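Ernix Assistance
Accueil Mes tickets Base de connaissances Déconnexion

Dernière mise à jour : 5 juin 2024

Ticket 173 : les confirmations de retrait partent deux fois, ou pas du tout
Demandeur : Samran Thaweesak, épicerie coopérative de Plimilville
Suivi par : Margit Öberg
État : résolu, sous observation

Description du problème

Bonjour. Nous utilisons Ernix pour les commandes de légumes et d'épicerie sèche. Depuis la mise à jour du module de messages, certains clients reçoivent la confirmation de retrait deux fois, et d'autres ne reçoivent rien. Je n'ai pas trouvé de règle. Mme Hailu, qui fait les commandes avec moi, pensait que cela venait des adresses avec accent, mais j'ai vérifié et ce n'est pas le cas.

Je précise notre façon de travailler, car elle est peut-être un peu particulière. Le client commande sur le site, nous préparons, puis nous passons la commande à l'état « prête ». C'est ce changement d'état qui doit envoyer le message. Les commandes de moins de 2 kg sont préparées dans un panier à main, les autres dans une caisse.
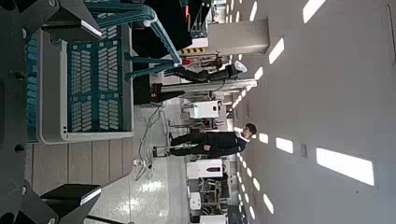
Réponse de Margit Öberg

Bonjour Monsieur Thaweesak, merci pour ces explications. Pouvez-vous me dire :
- si les doublons concernent aussi les commandes payées sur place ;
- quelle valeur est écrite dans Réglages, Messages, Délai de reprise ;
- si vous avez encore l'ancienne connexion Skonivton active, à côté de la nouvelle.

Merci de ne rien modifier avant de m'avoir répondu.

Réponse du demandeur

Les doublons concernent les deux sortes de paiement. Le délai de reprise est de 900. Je ne sais pas si ce sont des secondes ou des millisecondes, l'écran ne le dit pas. Pour Skonivton : oui, elle est encore cochée. Je croyais qu'il fallait la garder pour l'historique.

J'ai fait aussi un essai avec une commande à mon nom. Je l'ai passée à « prête » une seule fois, et j'ai reçu deux messages identiques. Seul le numéro d'envoi en bas était différent.

Analyse

Le délai est en millisecondes. Le serveur de messages de Plimilville répond souvent plus lentement que cela. Ernix considère alors que l'envoi a échoué et recommence par la deuxième connexion, donc le client reçoit deux messages. Quand les deux connexions sont trop lentes, la commande est marquée « non joignable » et plus rien ne part. Cela explique les deux symptômes.

Étapes appliquées

1. Sauvegarder les réglages (menu Outils, Exporter).
2. Décocher la connexion Skonivton. L'historique reste consultable.
3. Porter le délai de reprise à 1000, puis redémarrer le service d'envoi.
4. Ouvrir la liste « non joignable » et remettre les commandes à « en préparation ».
5. Les repasser à « prête » une par une. Ne pas utiliser le bouton « tout valider ».

Retour du demandeur

J'ai fait les étapes dans l'ordre. À l'étape 3, le redémarrage a été refusé la première fois avec le message « service occupé ». J'ai attendu un peu et recommencé, et il est passé. J'ai refait ma commande d'essai : un seul message.
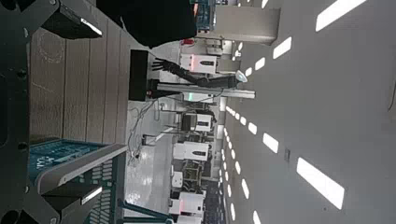 La caisse, sur la table.

Une question qui reste : dans le modèle de message, le mot « panier » apparaît aussi pour les commandes en caisse. Est-ce que je peux le changer moi-même sans perdre la traduction suédoise ? Nous avons une cliente, Mme Strömberg, qui reçoit ses messages dans cette langue.

Réponse de Margit Öberg

Oui, dans Modèles, Retrait, onglet Français. Chaque langue est enregistrée séparément. Je laisse le ticket ouvert encore une semaine. Si un doublon revient, envoyez-moi les deux numéros d'envoi, s'il vous plaît.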